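Workshop notebook, Niltcombe, December

Started at 8:15. The heating was off during the night and I waited a little before opening the glue. The plan for this week is to finish the arrangement of the small parts, so that the people who come after me can find them without opening every drawer.

What we have now: 898 pieces on the list from Flodis, and 540 of them are already sorted by length. The rest are still in the bags they came in. I wrote the length on each bag with the thick pen, but the pen does not hold well on this plastic, and two of the bags I had to measure again. Next time use paper tape and write on the tape.

I changed my mind about the drawers. In November I wrote that the long drawers are better for the rails. They are too deep. The rails slide to the back and one must pull the drawer all the way out to reach them. I moved the rails to the open shelf next to the door and put the felt sheets in the drawers. The felt does not slide.

The white table is now the sorting table and I ask everyone to leave it for this. Glue and paint go on the old bench. I cleaned the top with warm water and a small amount of soap, then with a dry cloth. The blue cleaner from the cupboard leaves a film, and labels do not stick well after it. I tried on one corner with a Staltetti label and it came off with one finger. After the soap it stayed.
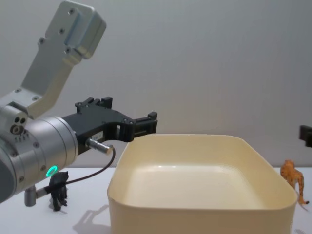

Entry by Özkan
Workshop notebook, small parts and storage

After lunch I continued with the containers. I have two opinions about the container on the table and I write both. With a low rim it is easy to take out small parts with the fingers. But when it is carried to the shelf, the parts jump out if one walks fast. I think low rim for the table and high rim for the shelf, and we pour from one to the other. This is one more step but I lost less time than when I was looking for screws on the floor.

Labels: 54 printed, all in the larger letters. The first print was too small and I could not read it from standing. I put the label on the short side, so it can be seen when the containers are next to each other on the shelf. Please do not put labels on the lids. Lids get exchanged.

The order on the shelf, from the top:
Felt pads and rubber feet
Washers
Short screws
Long screws
Hinges (heavy, keep at the bottom)

The hinges I wanted to divide in left and right, but I am not sure about six of them. They have no mark and I could not find the drawing. They are in a separate bag with a question mark on it. If somebody knows this type, please write here under the entry.

The count of the washers is 432. The list says more, but the list is from before the spring order, so I trust my count. I corrected it with pencil.

Still to do:
Rest of the bags
New paper tape, the wide one
Ask Flodis if they can send the bags already marked
Shorten the lower shelf by one centimeter, it touches the door frame

4:40, stopped. Glue test is on the old bench under the tin, do not lift before tomorrow noon.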